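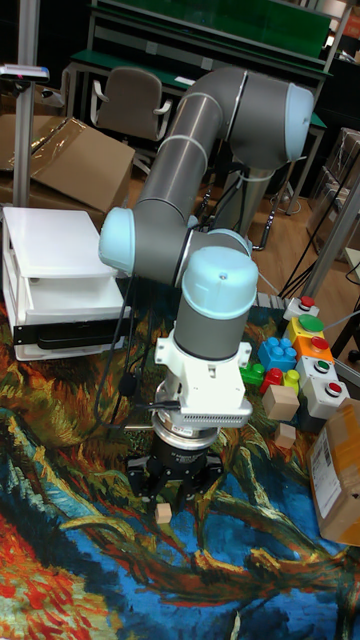
Color and Pattern in the Home Studio
Handout 4: Warm against cool
Instructor: Akosua Abubakari

Last session we mixed grays until everyone's water jar looked like soup. Today is the fun one! We put warm and cool colors side by side and watch them push each other around.

Start with the basic idea. Reds, oranges and yellows are usually called warm. Blues, blue-greens and most violets are called cool. Warm colors tend to come forward and cool ones tend to sink back, but the neighbors matter enormously. A dull brick red next to gray looks fiery. Put the same red beside a strong orange and it goes almost sleepy.

I love this part, because your eyes do half the work for you. Stare at a patch of orange for a while, look at white paper, and a blue ghost floats up. Painters have been using that for a very long time.

Exercise A: The same color twice (20 minutes)
Cut two squares from one sheet of green paper. Glue one on orange and the other on deep blue. Write down what happened to each green before you talk to your neighbor. 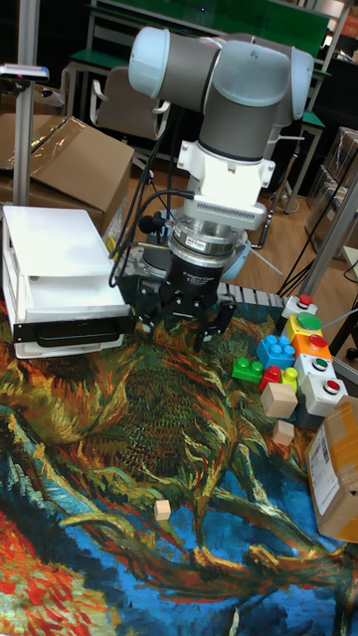
Exercise B: Broken strokes (55 minutes)
Use a flat brush and thick paint. Fill a page with short curved strokes in one warm family, leaving gaps, then drop cool strokes into the gaps. Don't blend. Step back across the room and look again — the whole page should start to hum.

Ankit Mathur asked last term whether the strokes need to follow something. They don't have to, but it helps.
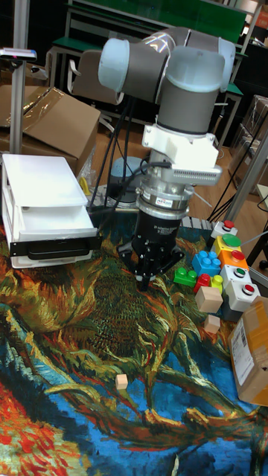
Try bending them around an imaginary leaf or a hill, so the direction carries some of the form and the color carries the rest. If your page turns to mud, your paint is too thin or you're going back over strokes that were already fine.

Value still counts. Squint at your page. If the warm and cool strokes melt into one tone, they are close in value, and you'll get that lovely shimmer.
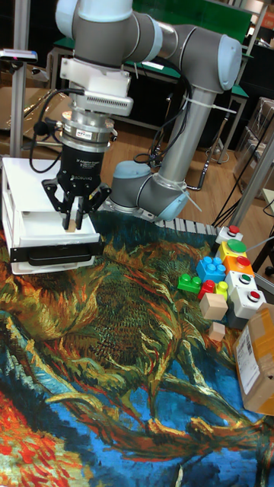 If they stay separate, you have contrast of light and dark doing most of the talking. Both are useful! Just know which one you've got.

For next time
Bring one finished page from Exercise B and a scrap of patterned fabric with at least one warm and one cool color in it. Read the Sequeira chapter on neighboring colors, up to the section on dyes.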